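Questions I get asked about sorting clothes

How often do you have a proper clear-out?
Twice a year, once in December and again when the weather turns. I tried doing it monthly and got fed up by the second go!

Where do you sort everything?
On the bed, always. I tip the lot out and then I can't go to sleep until it's done -- best motivation I've ever found.

Do you fold or roll?
Fold T-shirts, roll anything thick. My friend Hậu Lương rolls the lot and gets 7 tops in a drawer where I fit 6, so maybe don't listen to me.

What about padded things?
They go last, on top, never squashed at the bottom. I keep mine in a big Jokau bag under the bed (the zip sticks a bit, but it was cheap).
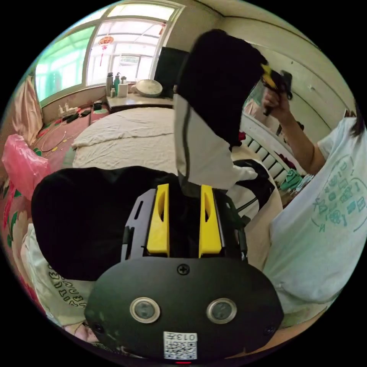
Black padded pieces and the white printed one, on the bed.

Can black and white things sit in the same pile?
For sorting, yes. For washing, please no. I lost a lovely white top that way and I'm still cross about it.

Where do the unwanted bits go?
I offer them to Sang Đoàn first, then the charity shop.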